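Getting a Wooden Table Happy Again Before Spring
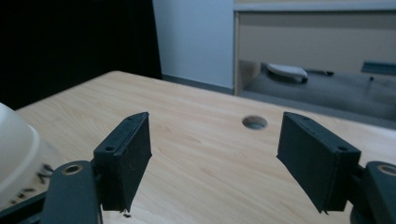 February is when I finally deal with our kitchen table. It gets beaten up over the holidays, the heat has been running for months, and by now the top feels like a cat's tongue in places. I love this job! It takes an afternoon, it costs next to nothing, and you get to run your hand over the result for weeks afterward.

Start by cleaning, and I mean properly. A squirt of dish soap in a bowl of warm water, a cloth wrung out hard, and go with the grain. Dry it right away with an old towel. If there's a sticky patch that won't budge (syrup, in our house, always syrup), lay a warm damp cloth on it for a minute and then try the edge of an old library card. Please don't use a knife.

White rings

A cloudy white ring is usually moisture sitting in the finish, and those come out more often than you'd think. Put a clean cotton dish towel over the ring and press with a warm iron, no steam, for a few seconds at a time. Lift and look every time. I once got rid of 7 of them in one evening and was insufferable about it through dinner. Black marks are a different animal. Those have gone down into the wood and you'll be sanding.

Dents

Small dents where the fibers are squashed but not torn will often swell back up on bare or oiled wood. A few drops of water in the dent, wait ten minutes, then a damp cloth and the tip of the iron. Skip this one on veneer, where the heat can loosen the glue. Buppha Saithong taught me to do it with a soldering iron over a folded wet rag, which gives you much better aim, but practice on a scrap first.

Oiling

My table has an oil finish, so this part won't help if yours is varnished. Sand lightly with 320 grit, wipe off all the dust, then put on a thin coat of oil with a lint-free rag. Thin! Leave it 20 minutes and wipe off everything that hasn't soaked in. Overnight to dry, then a second coat if it still looks thirsty.

Oily rags can heat up and catch fire by themselves when they're balled up. Spread them flat outside to dry, or soak them in water and seal them in a metal can until you can get rid of them.

Next up is the bread board, which has split at one end.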